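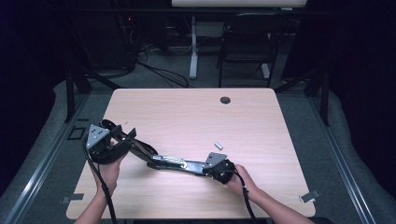 Attachment 1: arm assembly off its mount, held by both end housings

Ticket 2000-58
Product: Posunden arm assembly
Site: Grenedthorpe workshop
Opened: 7 Oct 2026
Status: Waiting on parts

Problem
Arm catches partway through its travel, then frees up with a click. Started in September after the last adjustment. Fault code 85 logged twice.

Log
Unplugged both ends and took the assembly to the table. Black housings at the two ends look the same from outside, so the left one needs to be tagged.

Moved the curved linkage by hand. Still catches with no power, so the controller is ruled out.

Checked the screws along the slotted silver bar. Two were loose. Tightened them, no change.

Small gray rectangular piece on the table - not in the Brurier parts list. Asked support if it is a spacer.

Reply from Brurier support
Please send the position of each screw in its slot. If the bar was shifted during adjustment, the linkage can bind near the small bracket. Do not bend the triangular plates to make up the difference.

Update
Loosened the bar and reset it. Catch is lighter but still there. Ordered bracket kit 675 through Ismail. Leave the arm unplugged until it arrives.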